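Padlock sorters wanted, Malham workshop, October 2025

Hi, I'm Lorena Yáñez, and I need people who like small, fiddly things! We have 600 padlocks to match with their keys, label and bag: red safety lockout ones, plain black ones, the odd little blue one.

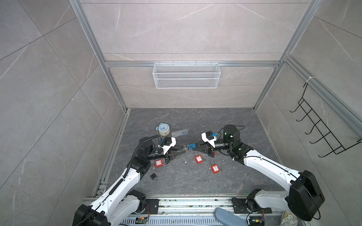

Dardo Quiroga did the July round and says to bring reading glasses, the key numbers are tiny and you'll be squinting by lunch. He'd do it again, though (he's already signed up).

You'll take a batch of locks, find each one's key, try it, and write up the label. Some keys come on rings, some have colored covers, and a brass one looks a lot like the next brass one. 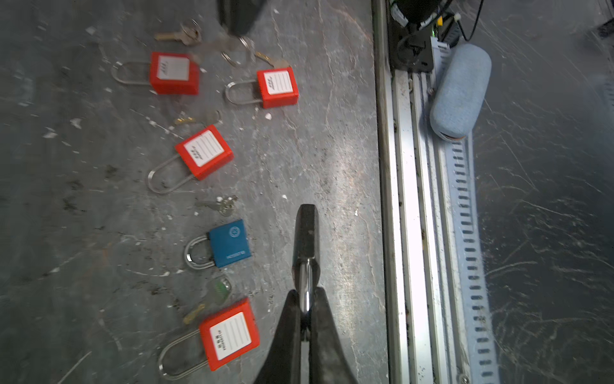 What you get

$17 an hour, lunch, and a seat near the heater if you ask early. Shifts run 7 hours. Email me at the Wadside office and tell me which dates suit you.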